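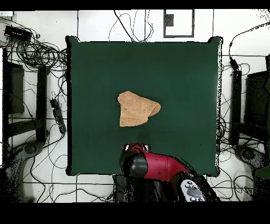

Week 4 handout: The towel fold that stopped halfway

Welcome back, everyone, and thank you for being patient with the room change. Last week we talked about planned stops, and this week I'd like us to spend our time on one that wasn't planned at all, from the towel-folding cell at Keltport.

The job sounds simple enough. The arm picks up a terry towel from the green mat, folds it twice and moves on to the next one. Over 200 runs in January it did this quite happily, and then on run 142 of the second batch it halted partway through the second fold with a joint torque fault. Lajos Balogh was on shift, and he did what most of us would be tempted to do — he cleared the fault and pressed resume. The arm swung to its next waypoint faster than he expected, and his hand was 300 mm from the wrist. He wasn't hurt, I'm very glad to say.

When the log was read afterwards, the cause was a cable that had snagged behind the base. Have a good look at the floor around the mat, with all those loops of black cable and the power strip lying right beside it, and think about how you would find one tight cable in there.

Before next class, please write a page on these:

1. What should Lajos have checked before he cleared the fault, and from where?

2. The resume speed was left at its production setting. Who should be able to change it, and when?

3. Sketch a better cable route for this cell. Rough pencil is fine — I'm not marking your drawing!

The Stemo chapter on recovery from faults will help with the second one. It's a bit dry, but do stick with it.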